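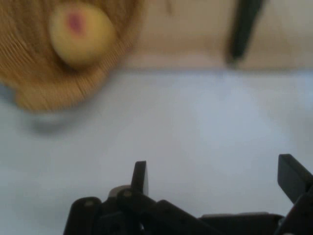
Flellum Tabletop Chores, data card

Summary

Flellum is a set of 184 recorded episodes of one arm doing small kitchen chores on a table. We put it together to get a fair answer to a question people keep asking us: can a machine tidy up a kitchen yet? For the chores in this set, the answer is "partly, and slowly."

Chores covered

fruit_basket: move fruit into or out of a woven basket
cup_rack: hang a cup on a peg
cloth_fold: fold a dish cloth in half
lid_on: put a lid on a storage tub

Fruit_basket has the most episodes. Cloth_fold has the fewest and is the weakest part of the set.

How it was recorded

All episodes were driven by a person using a leader arm. Two operators took part, Malathi Rao and Aravind Naidu, both at the Dandham site. The wrist camera records at 10 frames per second. Episodes run up to 40 seconds and are cut there whether or not the chore is finished.

Files

episodes/ holds one folder per episode, with wrist video and joint positions
labels.csv gives chore, operator and outcome (done, partial, failed)
splits/ has the train and test lists
tools/ongart_view.py plays an episode next to its joint plot

Known problems

Motion blur. The wrist camera moves with the arm, so fast swings smear whatever is on the table while the gripper stays fairly sharp. We kept these frames. A policy that only works on clean frames won't get far in a kitchen.

Plain background. The table is pale and mostly bare. Don't expect a model trained here to cope with a crowded counter.

Fruit. Soft fruit bruises, and the gripper has no force sensing. Labels say nothing about damage, so "done" means the fruit ended up in the right place -- it may not be fruit you'd want to eat.

Baseline

The Flomness baseline does reasonably well on lid_on and poorly on cloth_fold. On fruit_basket it usually reaches the basket, then closes too early. Training scripts are in baseline/.

Changes in version 2

Fixed swapped operator names in labels.csv
Removed episodes with missing joint data
Added the partial outcome

Send label corrections to Malathi through the issue tracker, with the episode folder name in the title.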